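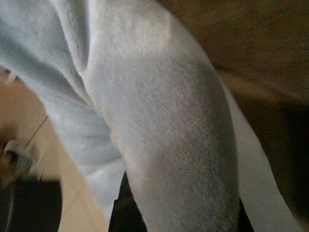 Light gray-white fleece, close up.

Rerken 94 Flotation Tank
Manufacturer: Drirkirel
Category: Environmental processing > Flotation and wet sieving
Availability: Built to order
Page last revised: Sep 5, 2018

Overview

The Rerken 94 is a recirculating flotation tank for recovering charred plant remains, small bone, shell and other light material from bulk soil samples. It has a working volume of 94 liters and runs from a settling tank and pump, so it can be used on sites without a piped water supply. It replaces the Rerken original, for which spare seals and weirs are still sold.

The tank is suited to sandy and loamy deposits, including shell sand, midden material and hearth fills. Heavy clays can be processed if they are soaked beforehand. Waterlogged peat should be hand-sieved in the laboratory, as the bubbling action breaks up soft uncharred tissue.

Specifications

Working volume: 94 liters
Height to weir lip: 31 inches
Body: polyethylene, one-piece molding
Frame: galvanized steel, bolted
Inlet: threaded, with gate valve
Water distribution: perforated ring, removable for cleaning
Drain: full-bore sludge valve at base of cone
Residue mesh: nylon, clamped to inner rim
Flot collection: weir and spout, accepts standard nested laboratory sieves
Mesh clamps: 7
Persons required to lift (empty): 2
Warranty: 2 years on body and frame; mesh, seals and hoses excluded

Supplied with

Tank body and frame
Distribution ring
One residue mesh
Mesh clamps
Sieve shelf
Inlet hose and clips
Printed operating sheet

The pump, settling tank and flot sieves are sold separately. Any clean-water pump with an adjustable flow can be used. Trash pumps deliver too much pressure at the ring and will push fine residue through the mesh.

Operation

1. Set the frame on firm, level ground. Adjust the feet until water leaves the weir evenly across its full width.
2. Close the sludge valve. Clamp the residue mesh to the rim with no folds along the edge.
3. Fill to just below the weir. Place the nested sieves on the shelf under the spout.
4. Record the sample number and volume, then open the gate valve until a steady flow passes over the weir.
5. Add the sample a little at a time. Break up lumps by hand under the water surface.
6. Continue until no more charred material comes over. Close the gate valve.
7. Transfer the flot to a labeled cloth and hang it to dry in the shade. Lift out the mesh and spread the heavy residue on a tray.

Clean the tank, mesh and sieves between samples. Seeds lodged in the clamp channel are the most common source of cross-contamination, and the channel should be brushed out each time. Drain the settling tank at the end of each context group.

Recovery testing

We recommend a poppy seed test at the start of each season and after any change of pump. Add a counted quantity of charred poppy seed to a sample, process it as usual, and count the seeds in the flot. The operating sheet has a blank recording table. Low recovery normally points to excess flow or a torn flot sieve.

Notes from users

"Used for a full season on a coastal midden with the settling tank refilled from a burn. The sludge valve did not block. The inlet hose is short, and we fitted a longer one." Natsumi Katayama, Sekiguchi Field Archaeology

"The rim clamps are stiff when new. Residue mesh wore through at the clamp line in August and was replaced from stock." Kumiko Higuchi, Skukon Environmental Laboratory

Spares and accessories

Residue mesh, fine or standard
Rim clamp, single
Rim clamp, full set
Distribution ring
Sludge valve seal
Settling tank, single or linked pair
Weatherproof sample labels
Drying line with pegs

Storage and transport

Drain the tank fully before freezing weather and leave the sludge valve open. The body can be lifted off the frame and laid on its side in a van. Do not stack other equipment on the weir. Store mesh flat and away from direct sunlight.

Ordering

Quote the tank name and the mesh required. For spares, state whether the tank has a bolted or welded frame; welded frames belong to the Rerken original and take a different clamp. Delivery to island addresses is priced on request.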